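The number came in at four in the morning. 3602.

She read it off the laptop on the kitchen floor, back against the oven, charger cord stretched tight. 3602 demonstrations logged. 2706 kept. The rest thrown out by the filter, the one she wrote in December with a fever and never really trusted.

Didn't trust it now either. But the curve. Look at the curve.

The Irkau method, they called it, after the town where the idea came up on a stalled train. Simple enough to put on a napkin. Don't teach the hand on a bench. Teach it in places with stairs and noise and people going by. Same grasp, different background, every single time. The policy either learns the plate or it learns the room, and a lab only has one room.

The Erkport people said no. Too messy. Their bench policy did fine on plates, as long as the plate was on their bench, under their lamp. Move the lamp and it grabbed air. She had seen it grab air. She had laughed, and then her own did the same thing the next week and she went and sat in the car for a bit.

So, out. Train stations. A library until they got asked to leave. Cafes, a lot of cafes. Squeeze, lift, hold, walk, put down. Her thumb went numb in the second month and stayed that way. People stared, then they stopped staring, then a kid wanted a turn and she let him, and his ten seconds were in there somewhere too. Kept or thrown out, she didn't know.

Held-out test was 425 grasps. Rooms the policy had never been in. The Cheema arm, the old one with the bad wrist, because if it worked on that it would work on anything.

She scrolled. Mugs, okay. Bowls, okay. Forks terrible, forks were always terrible. Plates.

Plates were up. Way up. She checked it agian. Checked the split, checked that no test room had leaked into training, checked the date on the file like an idiot. It held.

Opened one of the plate clips from the training set, just to see something that wasnt a graph. The top of the curved stairs, the plate upright between the pads. 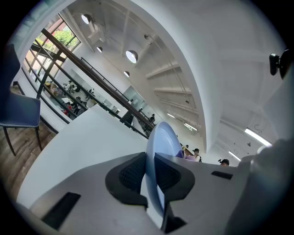
Fumley wrote back before she had even hit save on the plot. Awake too, then. Fine, the plates were good, Fumley said, but were they good because of the rooms or just because there was more of everything? Had she run it with the same count from one room only? No? Then she had a nice curve and no result.

She typed something rude. Deleted it.

Same count, one room. 2706 from the bench. It would mean going back in there, under the lamp, for weeks. Her thumb hurt just thinking about it, the part of it that could still hurt.

Kettle on. Window going gray.

She opened a new folder and called it one_room and sat there with her coat half on, looking for her keys.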